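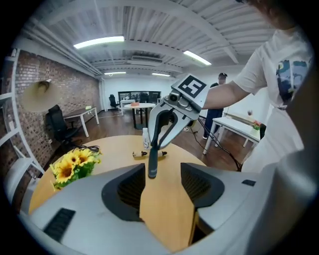

A gripper with its square marker on top, held out over the round table at Illey.

Coetzee has changed how it looks after the hand-held grippers at its Illey workshop, after wear in the fingers began to spoil recordings. The pair on each station had been checked once a month. They are now checked after every four hours of use – fingers, marker mount and cable, in that order.

The station has logged 1,783 recordings since it was set up in August. Staff found that a marker mount knocked slightly out of line could go unnoticed for days, and the work then had to be done again. A spare set of fingers is now kept at each station, and a swap takes about five minutes.

The firm's Kanetgate site will move to the same routine next month.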